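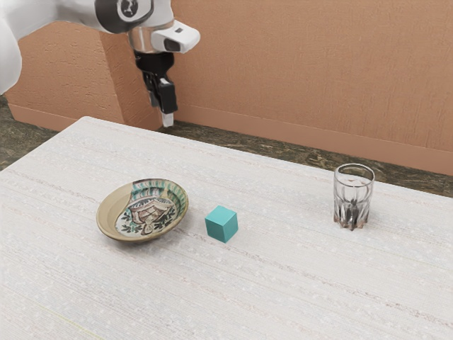
White arm and black gripper over a white-covered table.

About Hevetero

Hevetero tests and reports on glazed ceramic tableware for small potteries, importers and museum shops. The work covers metal release, glaze fit, water absorption and thermal shock. Reports are written so that a pottery with no chemist on staff can act on them.

The company was started by Dragica Stojanović and Panagiotis Matić in two rooms above a tile warehouse in Punness. Stojanović had run a glaze kitchen; Matić had worked in a water laboratory. The first clients were local decorators who used copper greens under a clear lead-free glaze and wanted to know how much copper came out in vinegar. The laboratory moved to its present building in Premport when the second furnace no longer fit through the door. It now has 16 employees and 122 active client accounts.

What we test

Metal release is measured by filling or immersing the piece in dilute acetic acid for 24 hours at room temperature, in the dark, and analyzing the liquid. Lead and cadmium are reported on every job. Copper, cobalt, manganese and barium are added on request. Flat plates that cannot be filled are tested by immersion, with the unglazed foot masked.

Glaze fit is checked by repeated heating and quenching, followed by dye. Crazing that appears after the third cycle is reported separately from crazing present on arrival. Water absorption is determined by boiling and weighing. Earthenware and stoneware bodies are judged against different limits – please state the body on the order form.

Each test needs up to 904 grams of fired ware from the same kiln load. Painted and plain pieces should be packed apart and labeled with the glaze batch.
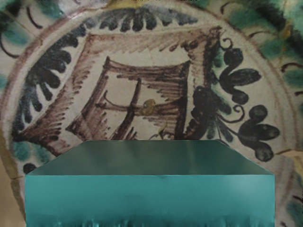
Who does the work

Frøydis Solheim manages the wet laboratory and signs all metal release reports. Bujar Leka is responsible for furnaces, thermocouples and calibration records. Ilir Vukadinović handles sample intake and is the first contact for questions about packing, customs forms and returns. Matić still reads every failed result before it leaves the building. Stojanović advises on reformulation, which is quoted as separate work.

The Nedeljković collection

The reference shelves hold fired test tiles left to the company by the Nedeljković workshop when it closed. Each tile carries a recipe number and a firing temperature. Clients may consult the tiles on Wednesday afternoons by appointment. They are not lent out.

Samples and visits

Intake closes at 3 p.m. on working days. Samples are kept for 2 months after the report is issued, then crushed unless return shipping has been paid. The furnaces are shut down for relining in November, and thermal shock orders received that month are held until they restart.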